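Home Stories Archive Submit About

The Plate Question

Flurina Gruber set the table at eight minutes to five, which left her eight minutes to regret it.

The tablecloth had been her aunt's idea. "White," her aunt had said over the phone, "so that people will know you were expecting them." It had a pattern of pale squares, and every crumb that had ever landed on it had been discussed in the family for years. Flurina had eaten her lunch over the sink all week to be safe.

On it now she had a teal mug, a lavender plate, and two small pumpkins, or what the woman at the Talebi market stall had called pumpkins. They were striped orange and cream, and they were a little too glossy to be trusted. Flurina had asked whether they were for eating or for looking at. The woman had said that depended on the guest.

The guest was Mr. Brultard, who owned the building and was coming to talk about the rent.

She had worked out the problem by then. Two pumpkins, one plate. Put both on the plate and it looked as if she was giving everything away, which was no way to open a negotiation. Put one on the plate and the other became hers, and she would have to eat it, and she still didn't know what it was. Leave the plate empty and he might think there was cake.

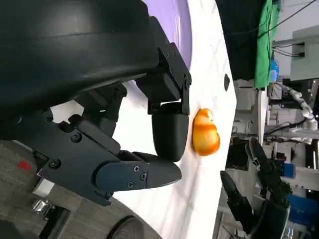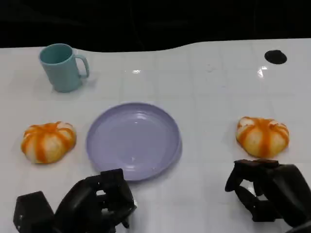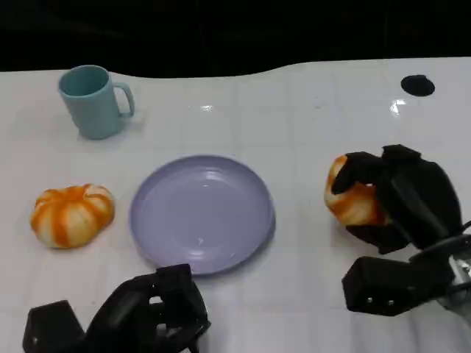 The table at Flurina's.

She left the plate empty. It seemed the most honest offer.

Mr. Brultard arrived at five with his coat buttoned to the chin, though it was a mild March, and looked at the table for a long time.

"Is there cake?" he said.

"There are pumpkins."

He sat down. He considered one pumpkin, then the other, with the expression he usually saved for other people's plumbing.

"I was going to say 80 more a month," he said.

"And now?"

"Now I would like to know what's in the mug."

Flurina told him it was tea, and went to the kitchen to make that true. When she came back he had moved the plate a little closer to himself, and he was talking about 60.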